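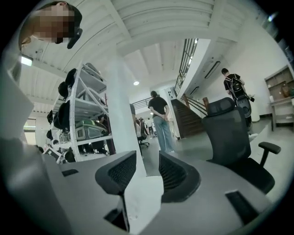

Skevano is a set of comments from an online discussion board, marked up for the kinds of assumptions people rely on when they argue about morality, consciousness and belief. The unit is the single claim inside a comment, and the main label says what sort of support the claim would need. "The person is wearing a black cap" is an observational claim, and we tag it OBS: looking settles it. "The person is looking down at something that matters" has an observational part and an evaluative part, and it gets split. Most of the work in building the set went into claims that seem to be of the first sort and, on a second reading, belong to the second.

Source

The comments come from Tramside, a discussion board for general philosophy and religion that closed to new posts in October. The board's owners gave written permission for reuse of the public sections. Members-only sections were left out, as were private messages and anything a member had deleted before the export. The three public sections used were Ethics, Mind, and Belief and Unbelief. The last of these is the largest and the worst tempered.

What is in the release

The release has 2,102 comments. Of these, 793 are replies that quote an earlier comment and dispute what it assumes. The quoted passage is kept with the reply, even where the original is missing from the export. Where the person replying trimmed or changed the quotation, we kept their version and set the field quote_altered to true.

comments.csv holds one row per comment.
claims.csv holds one row per claim, linked to comments by comment_id.
links.csv holds quoted-and-replied pairs.
guidelines.txt is the instruction sheet the annotators worked from.
disputes.txt lists cases that were argued over, with the final label and a short note.

Search this repository
Search
Advanced search
Clear

Fields in claims.csv

claim_id: a number, stable between versions.
comment_id: the comment the claim was taken from.
text: the claim in the author's own words, with pronouns left alone.
type: OBS, CONCEPT, NORM, METHOD or MIXED.
stated: true if the claim is written out, false if the annotator had to supply it.
attributed: true if the author presents it as someone else's view.
confidence: low, medium or high, as judged by the annotator.

Label types

OBS is for claims that could be checked by looking, measuring or asking. It covers false claims too. The label is about how a claim would be checked, and a bad guess about brain scans is still OBS.

CONCEPT is for claims about what a word means or what one idea includes. "A mind is whatever does the thinking" is CONCEPT.

NORM is for claims about what is good, bad, owed or allowed.

METHOD is for claims about how to argue or what to believe when evidence runs out. Appeals to simplicity go here, along with appeals to burden of proof and to common sense. We did not give simplicity its own label. Early drafts did, and the annotators used it for almost any sentence with the word "need" in it.

MIXED is for claims that could not be split without rewriting them. Use it with care in training. It is a catch-all, and the claims in it have little in common.

How the labeling was done

Leonilde Henriques wrote the guidelines and labeled the full set. Bernardo Pinheiro labeled a sample of 500 comments without seeing her labels. The two then met and went through the differences. Agreement was good on OBS and NORM and poor on the line between CONCEPT and METHOD. The raw labels from before the meeting are in the columns type_a and type_b, so you can work out whichever agreement score you prefer.

Labeling was done in Nirnex, a small text tool kept by the same group. You do not need it to read the files. It saved the annotators' place and did nothing to the text except normalize line endings. Some curly quotation marks were lost before that stage, in the board's own export, and show up as question marks. We fixed these by hand where the meaning was affected.

Known problems

Supplied claims (stated = false) depend heavily on the reader. Leonilde supplied more of them than Bernardo did, and she tended to read a comment as committing its author to more. If you are studying what people say, filter these out. If you are studying what people take for granted, keep them and check a sample yourself first.

Sarcasm is labeled by what the annotator thought the author meant. There is no field for it. We should have had one.

A few members wrote a great deal. Their habits of phrase are easy for a model to learn, and a random split will put the same person on both sides. Split by author_code if that matters to you. The codes replace user names and do not carry over from other exports of the board.

The word "faith" is used in at least two ways on the board, for religious trust and for any belief held without proof. Members often accuse each other of switching between them. We did not label which sense was in play.

Nothing here measures who was right. A claim labeled METHOD is not better or worse supported than one labeled NORM, and please do not report it that way.

Personal information

User names, email addresses and links to personal pages were removed. Members who signed posts with a first name had the signature cut. Some comments mention family deaths or loss of belief in enough detail that someone who knew the writer could recognize them. If you find one of yours and want it out, write to the address in contact.txt with a line or two from the text.

Versions

The current files date from June 2021. The earlier Teixeira draft used a different set of labels and should not be merged with this one. Its claim numbers overlap with ours and refer to different claims.

Corrections are welcome. Please give the claim_id and the label you think is right, and quote the part of the guidelines you are relying on.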